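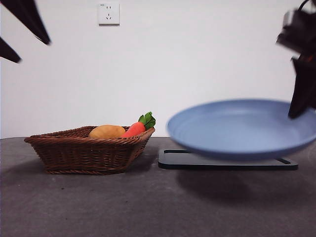 So I've been driving a robot around for most of September, and my left shoulder would like everyone to know about it. The way we do it at Peltbridge is you hold a pair of little handles, the arms copy whatever you do, and it all gets saved so the robot can try it alone later. It sounds like a video game until you've done the same task more than 500 times. My current one is table clearing, and the blue plate is my nemesis! The potato and carrot are plush, so you can pinch them any old way and drop them in the basket, but with the plate you've got to get one finger of the gripper over the rim and keep the whole thing from tipping while it's up over the tray.

Najwa Harb has been at this way longer than me and she watched my first batch with a very polite face. Then she threw out 83 of them. Eighty-three! Her complaint was that I kept stopping to think. If I hover for two seconds wondering which way to turn my wrist, the robot learns to hover too, and it has no idea why (neither do I, half the time).

Her advice was to practice the move a few times with the recording off, then just go. Also to mess up a little on purpose, like grabbing the plate off center and fixing it, so it sees what fixing looks like. I'm weirdly good at that part.

Anyway, I got 13 keepers in a row before lunch, which is my best so far. Next up is cups, and Glória Morais says the handles are awful. If anyone reading has tricks for wrist cramps, please leave them in the comments, I've tried ice and I've tried whining.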